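Section 4: Setting up your first climate circle

If you've got this far you've read the bit about who the Prellotus handbook is for, and you've decided to have a go at hosting. Lovely! I'm Funmilayo Idahosa, I've hosted circles in my own front room for a while now, and this section is the one I wish somebody had handed me before my first. It covers the invitations, the room, the running order and what to do when the talk gets heavy.

A climate circle is a small group of people who meet to say out loud how they feel about the state of the world. It isn't therapy and you aren't a therapist (I'm certainly not, I do payroll). If anyone in your group is in real distress, go straight to 4.5.

4.1 Before you invite anyone

1. Decide on your size. I like five or six. With three, one quiet person makes it feel like an interview, and with ten the shy ones never get a word in.

2. Pick an evening and an end time, and put both on the invitation. Mine run for an hour and a half. My brother Ladi lets his go on until people drift off, and he's always shattered the next morning.

3. Write the invitation in your own words. The Prellotus template is fine but it says "eco-anxiety" in the first line, and two of my neighbours thought it was a medical thing and stayed away. I now write "worried about the climate? Come and have a moan and a cup of tea", and that does the job.

4. Read the ground rules in Appendix B and print one copy per person.

Note: if you're using the Stenard sign-up page, it sends a reminder the night before. Switch that off if you'd prefer to ring people yourself. The switch is under Messages, near the bottom, and you have to press Save twice for some reason.

4.2 Getting the room ready

1. Put the chairs in a rough ring with no table in the middle. Everyone goes a bit formal behind a table.

2. Turn off the news. I mean the television, the radio and the speaker in the kitchen that reads out headlines when it thinks you've spoken to it.

3. Ask people to leave phones in the hall. Keep yours if you're the one watching the time.

4. Have tissues somewhere people can reach without having to ask. 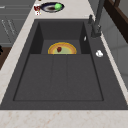
My rule on food is to keep it simple, and I learnt it the hard way. At my first circle I cooked a proper stew, spent the opening half hour running in and out with bowls, and missed everything Bello Shehu said about his allotment flooding, which he'd clearly been working up to all day. So now it's biscuits, fruit, and whatever people bring. The washing-up waits as well. A yellow-rimmed plate sitting at the bottom of a dark sink does no harm to anyone, and if the host gets up to start scrubbing, the whole room takes it as a signal to go home.

Caution: don't serve alcohol at a first meeting. Some groups do later on and get along fine, but with people who don't know each other yet it can tip a sad conversation into a very sad one.

4.3 Running the first hour

1. Welcome everyone and read the ground rules aloud. All of them, even the one about not giving advice, which gets a groan every time.

2. Go round once with names and one small, ordinary thing from the week. No climate talk yet.

3. Ask the opening question. The one I use is "When did you last notice yourself worrying about it?" It's better than "How do you feel about climate change?", which makes people recite things they've read.

4. Let each person speak for up to four minutes without interruption. Use a timer with a gentle sound. (Onyekachi Garba used the alarm on his cooker once and we all jumped out of our skins!)

5. After everyone's had a turn, open it up. Your job here is mostly to keep one voice from taking over.

Note: silence is allowed. I used to leap in after a few seconds with a cheerful remark and I'm sure it put people off. Count to ten in your head, then count again.

4.4 When someone starts on the numbers 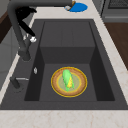 There's nearly always one person who copes by collecting facts, and I say this with affection as I'm married to one. They'll have the ice figures and the parts per million, and before long the rest of the group is sitting there feeling ill-informed as well as frightened. Try these in order:

1. Thank them, and ask what it's like to carry all that around.

2. If they carry on, remind everyone that the circle is for feelings and that there's a reading list at the back of the handbook.

3. If they still carry on, have a quiet word in the break. Don't do it in front of the others.

The same goes for arguments about who's to blame. Whether someone flies, eats meat or has children is their own affair for the length of the meeting. The question of children comes up a lot with younger members, and it can be very raw. Don't let anybody be talked into or out of anything.

4.5 If someone is really struggling

1. Pause the group. Say "let's take ten minutes" and put the kettle on.

2. Sit with the person somewhere quieter and ask plainly whether they feel safe.

3. If they say no, or you aren't sure, stay with them and ring your local crisis line or the emergency services. Write the numbers on the inside cover of this handbook tonight, before you need them.

4. Ring them the next day.

Caution: never promise to keep something secret if you think a person may be in danger.

4.6 Closing, and afterwards

1. Give a ten-minute warning.

2. Go round once more and ask each person for one thing they're looking forward to. It can be tiny. Aušra Paulauskas said "my bath" and it was the best answer of the night.

3. Fix the next date before coats go on. We took a break in June last year without fixing one and it took ages to get going again.

4. Look after yourself. I go for a walk round the block, even in the rain, and I don't look at my phone until I'm back.

Write up your notes for the Pomside hosts' page if you'd like to, leaving out names and anything that would give a person away. Section 5 covers the second meeting, including what to do if only one person turns up.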